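Kustus software, progress report to Flallmont
2022-06-21
Getachew Wako

Short one this time, we're in the middle of the tracker swap. Spending sheet comes separately from the Zatmont office.

Where we are against the plan

Work item 1, pose tracking from cube markers. Done and merged. Item 2, time sync between the two hands and the head view. Done, one open bug (below). Item 3, automatic episode cutting. Working, not trusted yet. Item 4, policy training on two-handed tasks. Started late, first run only. Item 5, the planner. Not started, was always a July item.

Tracking

The old tracker solved each cube face on its own and averaged. Bad idea, when a face went edge-on the pose would flip and the average landed somewhere in the middle of nowhere. New one solves all visible faces of a cube together and keeps the last good pose as the starting guess. Flips are down from 49 in the old test set to 2, same recordings, same settings otherwise. Both of the remaining ones are when a sleeve or a forearm covers most of the cube. We mark those stretches as untracked now and don't interpolate across them if the gap is over 200 ms.

Left/right swap is fixed as well. It was dumb: marker IDs were read from two config files and the second one silently overwrote the first. One file now, and the loader refuses to start if an ID shows up twice.

Sync

Clock offset between the hands is estimated at the start of each recording and again at the end. The open bug: if the recorder is restarted without restarting the whole session, it keeps the stale offset. Lencho service logs a warning but goes on recording. Should stop insted. Fix is written, not reviewed.

Episode cutting

This is the part you asked about in the last call. Up to now someone sat and trimmed by hand, which ate most of a day for every batch. The cutter looks at finger opening and at hand speed, and proposes a start and an end. 551 episodes went through it so far. We checked 50 of them by hand, picked at random. 44 good cuts, four with the end too early, two that were really two episodes glued together. The early ends all come from the same cause, the person pauses with the object held still and the cutter thinks that's it. Going to add a check that the fingers have opened again before closing an episode.

Haven't tried it on anything with a handover yet. Expect trouble.

Two-handed tasks

Biggest change since the last report. Single hand pick and place was getting us nowhere new, so the recordings are now mostly flat boxes and baskets with both grippers on the job.

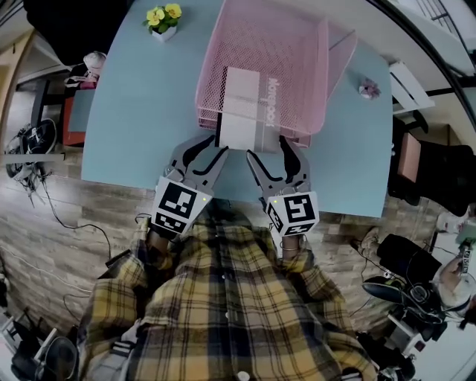

Flat boxes are harder on the software than we thought. With two hands on one object the relative pose between the grippers matters a lot more than where each one is in the room, and a small error on each side adds up to a squeeze or a gap that wasn't there. So the training data now stores the left-to-right transform explicitly, next to the two absolute poses. Costs nothing on disk, and the loss got a term for it.

First training run finished. Looks ok on held-out recordings, grip width follows the person closely. Rotation lags. No claims beyond that, we have not run it on the arms, and won't until the safety limits in the controller are in (speed cap plus a max distance between the two tool points. The second one is new, came out of the box work).

Tooling

Replay viewer now shows both hands, finger opening and the proposed cuts on one timeline. Loads slow on long sessions, known. The upload script resumes after a dropped connection, finally.

Problems

Head view calibration drifts when the mount gets bumped. Currently we recalibrate every morning, which we forget. Want an automatic check using the cubes themselves, a day or two of work.

Training machine is shared with the Zatmont vision people and we lost the queue slot twice. Item 4 is nine days behind, nearly all of it from that. If Flallmont can live with item 4 slipping into the next period we don't need anything from you. If not, we need to talk about compute.

Next

- merge the sync fix, re-run sync tests
- cutter: fingers-open check, then hand-check another 50
- second training run with the rotation weight turned up
- controller limits, then first slow run on the arms, empty grippers
- planner kickoff in July, interface doc before that

Open question for you: do you want the raw recordings delivered or only the cut episodes? The contract says "dataset" and both of us read it diffrently. Need an answer before we set up the transfer.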